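Home | Checklists | Kitchen | Laundry | Garage | Ask Karthik

Rental kitchen walk-through, with my comments

I do this one every February at the Semaan Street place, usually with a coffee going. Tick it, cross it or scribble next to it, I don't mind which.

[x] Smoke alarm, hallway. Pressed the button, nearly deafened myself. Good!
[x] Extinguisher by the back door. Needle in the green, pin in place.
[ ] Outlet left of the sink. The GFCI trips fine but won't reset unless you really lean on it. Hadi Sabbagh is swapping it out.
[x] Hot water at the tap. I got 118 on the thermometer after two minutes, and I'm happy with that.
[ ] Range anti-tip bracket. Missing again - I think it got left off when the floor was done. Please don't let anyone stand on that oven door until it's back.

Tables and work surfaces get their own section because I used to skip them and then a leg went on me (full pot of soup, long story). Push down on each corner, then get underneath with a flashlight and look at the joints.

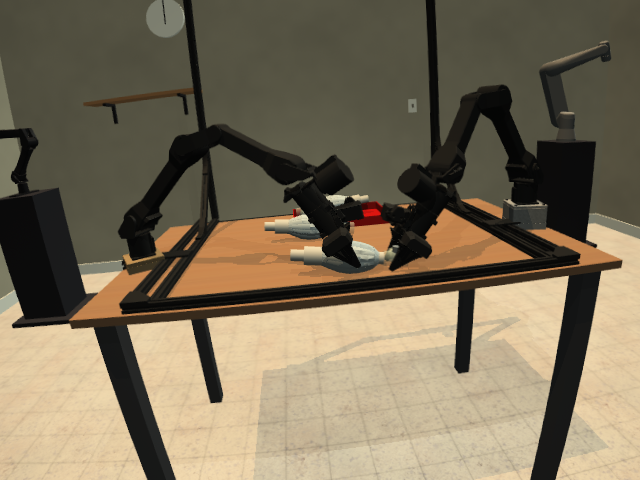
Wooden table, tiled floor, red tray on top.

[x] Table legs. Solid, no rocking.
[x] Table edges. Ran a rag around, no snags or splinters.
[ ] Floor tiles. One by the fridge clicks when you step on it. Could be nothing, but I've written it down two visits running now, so let's get it looked at.
[x] Under-sink cabinet. Dry, and the child latch holds.
[ ] Window over the counter. Sticks halfway. Roughly 70 percent paint, I'd guess, and a putty knife should sort it.

Four things open, then. I'll come back for the bracket first.

Karthik Kanagaratnam

Contact | Copyright Drorkedow Home Checks | Back to top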